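Search this site
Search
Advanced search

Heat Loss From Domestic Bedding Under Reduced Night Heating
Term project report, Building Services module, Nimwood Technical College

1. Background

Night setback is the practice of lowering the thermostat while the occupants sleep. It is cheap to apply and needs no new equipment. The usual objection is comfort. Most guidance treats the bedroom as a volume of air to be held at a set temperature, and the bed itself is left out of the calculation, although a sleeping person is in contact with the bedding for most of the night and with the room air only at the head and arms.

This project measured the insulating value of common bedding combinations and used the results to estimate how far the bedroom setpoint could be lowered before extra covers were needed. The work was done in December in the Plestard Street student housing, where the heating is controlled per apartment and the readings could be taken without disturbing other residents.

2. Scope

The project covers blankets, comforters and combinations of the two on a standard twin mattress. It does not cover electric blankets, heated mattress pads or weighted blankets. Nightwear was treated as a single fixed layer. Infants were excluded entirely, as bedding for infants is a safety matter and not a heating matter.

3. Materials

Blankets fall into three groups by construction: woven, knitted and pile. Woven blankets have the lowest thickness for their weight. Knitted blankets trap more air but compress easily under a second layer. Pile fabrics hold a layer of still air between the fibers and keep most of it under light loading. Fleece belongs to the third group and is the most common blanket type in the apartments surveyed.

Color and print have no measurable effect on insulation at night, when radiant exchange is in the long-wave range and dyed fabrics behave almost identically.

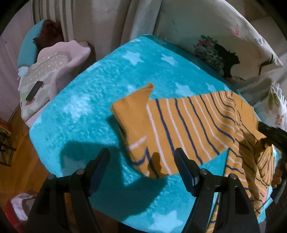

4. Apparatus

The heat source was a flat panel heater rated at 58 watts, controlled by a Stovar plug-in thermostat and placed inside a cotton cover in the center of the mattress. The panel was held at skin temperature. The electrical energy needed to keep it there was logged with a plug-in meter, and the average power over the steady period was taken as the heat loss.

Two thermocouples were taped to the upper surface of the panel and one to the lower surface. A further thermocouple was hung beside the bed at pillow height, shielded from direct view of the radiator with a strip of foil on card. All channels were read by a Meléndez four-channel logger at intervals of 36 seconds.

The downward loss through the mattress was found first by covering the panel with a thick block of foam board of known conductivity. This value was subtracted from all later readings. It was assumed to be constant, which is a source of error discussed in Section 7.

5. Method

5.1 The room was set to the test temperature and left overnight with the door closed.

5.2 The panel was switched on under the bedding to be tested and left until the readings at the upper surface stopped drifting.

5.3 Logging then continued for 200 readings, which gives a steady period of 2 hours.

5.4 The bedding was removed, shaken, laid flat and replaced before the repeat run. Shaking was included because the first trials showed that a blanket left in place under another layer gave lower insulation in the second run than in the first.

5.5 Each combination was tested at two room temperatures. If the two insulation values differed by more than the repeat error, both runs were done again.

Layer order was recorded for every run. A comforter under a fleece and a fleece under a comforter were treated as separate combinations. Edges were left hanging freely on both sides and were tucked only at the foot, which is how most residents said they make the bed.

6. Results

A single woven blanket gave the lowest insulation of any covering tested. The single fleece was better than the woven blanket at nearly the same weight. Loose items spread on top of a blanket, such as clothing set out for the morning, changed the reading only when they lay directly over the panel. The local effect was real but too small in area to matter for the whole bed.

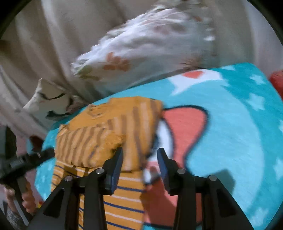

Two layers of fleece did not give twice the insulation of one. The lower layer is compressed by the upper one, and the surface air film, which contributes a good part of the total for a thin covering, is counted only once. The comforter with fleece on top gave the highest value. Reversing the order reduced it slightly, and the reduction was repeatable. The likely cause is that the comforter is stiff enough to stand away from the fleece at the edges and let room air in.

The panel temperature took longer to settle with the comforter than with any blanket. For a sleeper this means a longer warm-up after getting into a cold bed, and it may explain why several residents described the comforter as cold even though its steady insulation was high.

7. Sources of error

The panel is flat and a person is not. Bedding draped over a body leaves air gaps at the sides that were absent in these tests, so the absolute values should not be applied directly to a sleeper. The ranking of the combinations is expected to hold.

Moisture was ignored. A person gives off water vapor all night and some of it is taken up by the bedding. Cotton and polyester behave differently in this respect.

The mattress loss was measured once and assumed constant. If it rises at lower room temperature, the insulation values from the colder runs are understated.

8. Conclusions and further work

With a comforter and a fleece in place, the bedroom setpoint can be reduced at night without a loss of warmth at the panel position. With a single woven blanket it cannot. Exposed areas, mainly the face, set the practical lower limit, and this was not tested.

Further work should repeat the series with a curved heat source and add a humidity channel under the covers.

Shares: 36
Comments: 2

Related reports
Draft Sealing of Sash Windows in Rented Rooms
Drying Laundry Indoors: Effect on Relative Humidity
Thermostat Placement in Small Apartments
Radiator Reflector Panels: A Bench Comparison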